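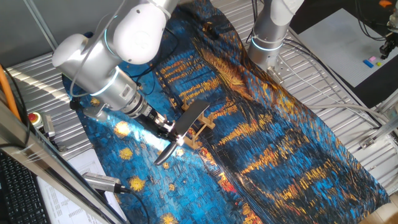 A printed cloth in deep blues and golden yellows, with a night sky pattern.

Ludwood Regional Gallery
Conversations: the manager of the gallery shop
2024-02-04

The shop at Ludwood Regional Gallery takes up a corner of the ground floor beside the cloakroom. Its manager came to the position from a bookseller in Girnell and has now completed a first full year in charge. The Gallery spoke with her about printed textiles, which have become the shop's largest line, and about how goods are chosen.

Asked when textiles overtook books, she was exact. "It was in April. We sold 3922 items across the shop last year, and from that month on, scarves and cloths were ahead of everything else on the shelves. Books had held first place for as long as we have records."

She attributes part of the change to price and part to weight. Many visitors arrive by coach and are reluctant to carry an exhibition catalogue home. "A scarf folds into a coat pocket. A catalogue of 300 pages does not, and people tell us so at the counter."

Well-known paintings remain the most requested subjects, and night skies in the manner of Van Gogh are asked for by visitors of every age. The manager does not regard this as a difficulty. "There is some embarrassment in our trade about selling the famous pictures. I don't share it. If a visitor has loved a painting since school, they are entitled to a decent reproduction of it."

What she means by decent occupied much of the conversation. Samples are judged first for colour, in daylight at the front windows, and are compared with a printed plate in a reliable book. Blues cause the most trouble. "A poor printer will give you a blue that leans to purple, and the yellows beside it turn green. We returned a whole order from one supplier on those grounds. They were courteous about it, and the second printing was much better."

Cropping is considered next. A painting seldom has the same proportions as a scarf, and the printer must either trim the picture or extend it. The shop prefers trimming, and asks that the label state when only a detail has been used. Labels must also name the artist and the fibre.

Local work has a smaller but growing place. The shop now carries designs from Skolik, a print studio that works in short runs of 200, and from Ñahui, whose woven wraps are sold during the winter months only. Both are paid on delivery. "We stopped taking work on consignment. It left the makers waiting for their money, and it left us with paperwork that took up most of a morning each week."

Visitors often ask how a printed scarf should be looked after. Her advice is to wash it by hand in cool water at 30 degrees or less, dry it flat out of the sun, and iron it on the reverse side. She advises against hanging one on a wall that faces a window. "The colour will fade, and it fades unevenly. I have one at home with a pale stripe down the middle to prove it."

On the coming year she was more reserved. The shelving is to be replaced, and the postcard racks will move closer to the entrance. A range based on the Gallery's own landscape collection is being discussed with Skolik, although no designs have been approved.

The shop is open during Gallery hours. Admission is not required.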